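Tustska amplía el conjunto de demostraciones de montaje de procesadores

24 Jun 2021

El equipo de Tutthorpe ha cerrado la primera fase de recogida de demostraciones para Ernis, el sistema de aprendizaje por imitación de Tustska orientado al mantenimiento de equipos informáticos. El conjunto reúne 3541 episodios teleoperados, de los que 124 se reservan para validación. La tarea comprende el agarre del procesador, su traslado y la aproximación al zócalo.

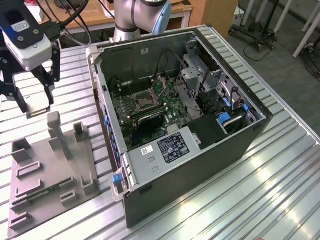
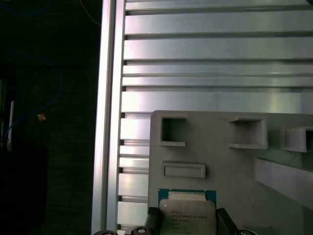
Cada episodio registra las posiciones articulares, la apertura de la pinza y el vídeo sincronizado de todas las cámaras. Los intentos fallidos se conservan con una etiqueta propia y se excluyen del entrenamiento inicial. Entre sesiones se modifica la orientación de partida de la pieza, con nueve variantes definidas en el protocolo.

La segunda fase comenzará en julio y añadirá módulos de memoria. Kordestani revisará el etiquetado, proceso que requerirá alrededor de seis semanas.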